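Teaching an Arm to Change Its Mind

Most of the code that Ataahua Rutherford wrote last year is meant to run when something else has failed. She works on the planner at Firneo, a small company that writes control software for robot arms, and her part of it decides what happens after a bad grasp.

Grasping rigid parts is well understood. A camera finds the part, the software matches it to a model, and the planner picks a path that keeps the arm clear of everything else. Soft things break that chain at the first step. Tissue, cloth and thin paper have no fixed shape to match, and they change again as soon as a finger touches them.

Firneo's answer is a package called Sevura. It drops the shape model and scores small patches of the camera view by how likely they are to give a good hold. The planner takes the best patch, works out a way to reach it, and keeps the next few in reserve. If the fingers close further than they should, the planner treats the grasp as a miss and asks for fresh scores before it moves again.

"The old version would go back to the same spot until somebody stopped it," Rutherford says. "It had one idea and it stuck with it."
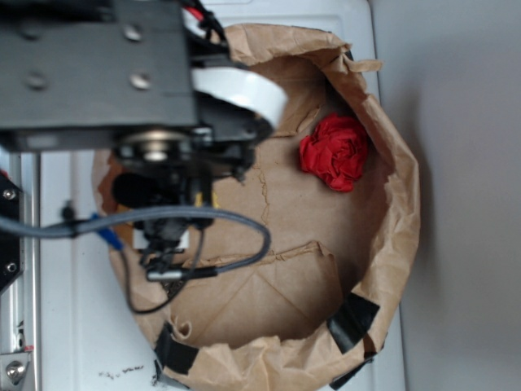
MAHUIKA, July 2024

Red tissue in a round container lined with brown paper is a harder test than it sounds. The lining is creased all over, and a crease in kraft paper can score nearly as well as a fold in the tissue. Early builds of Sevura went after the lining often enough that Milan Dekker, who looks after perception, added a second check on color and depth before any patch reaches the planner.

The container wall is the planner's problem. A gripper that comes straight down needs room for its whole width, plus whatever cables hang off it, and the paper rim folds inward in places. Rutherford first modeled the rim as a clean circle with a wide margin. That kept the arm safe but ruled out a good part of the floor. The current version builds the rim from depth data and updates it every 30 seconds, or sooner if the force readings suggest the fingers have brushed something.

Cables are still handled by hand. Someone measures the slack and types in a keep-out zone. Dekker would like to see that automated, but it is not on the list for the August release.

The team's log now holds 3903 attempts, each with the patch scores, the planned path and the finger readings. Els Bakker built the replay tool, Guris, that steps through them. It shows what the planner knew at each moment and which options it threw away. She added it after losing two days to a bug that turned out to be a late timestamp — the arm was planning around a rim position that had already changed.

Guris can also run an old attempt against new code. Bakker keeps a set of 254 difficult ones, and a change to the planner has to get through all of them before it goes on a real arm. The full set takes around 18 minutes.

Merle Fairweather, who manages the project, says the next step is to let the planner nudge an item away from the wall before trying to pick it up. The motion is easy to write. Knowing when to stop nudging is still being worked out, and for now the software gives up after three pushes and calls an operator.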